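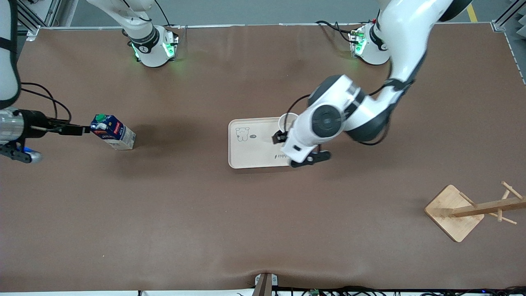

Pronent two-arm table at the Grinbridge open day, paper cup over the bear tray.

Pronent Two-Arm Bench Set
Item 379, demo bench, viewing by appointment

I went over to Grinbridge in January for the Rissanen open day, mostly for the coffee and to see if the Pronent set was worth putting on our pages. Well, it's on our pages now! I stood at that table far longer than I'd planned (my parking ran out, thanks for asking).

The drinks job is the one everybody crowded around. One arm handles the cup, the other takes the carton with the green cap, and there's a wooden mug tree on the mat too. Paper cups make me nervous because I crush them myself, but the one in the gripper kept its round rim while I was watching, and I was watching pretty closely.

Vilho Lahtinen ran the bench that day and let me pester him with questions. He likes the soft brown mat under everything and told me to order a spare right away, so I've added it to the options. He also said to plan your cable runs before you bolt anything down. I'd listen to him, you do get a lot of black cable with two arms!

What's in the set:
Two white arms with two-fingered grippers
Table mounts with collars
Brown work mat
Cable kit and table clamps
Setup visit from the Fostley workshop

Mat size: 179 cm wide
Lead time: around 5 weeks
Deposit: $3000, comes off the final bill

Cups, tray and mug tree aren't included (I asked about the bear tray, no luck).

Want to try it with your own stuff? Bring a box of whatever you handle every day and we'll book you a morning at the bench in Fostley. Mornings are quieter, and you can stay until noon. Call or use the form, and mention item 379 so it lands on my desk.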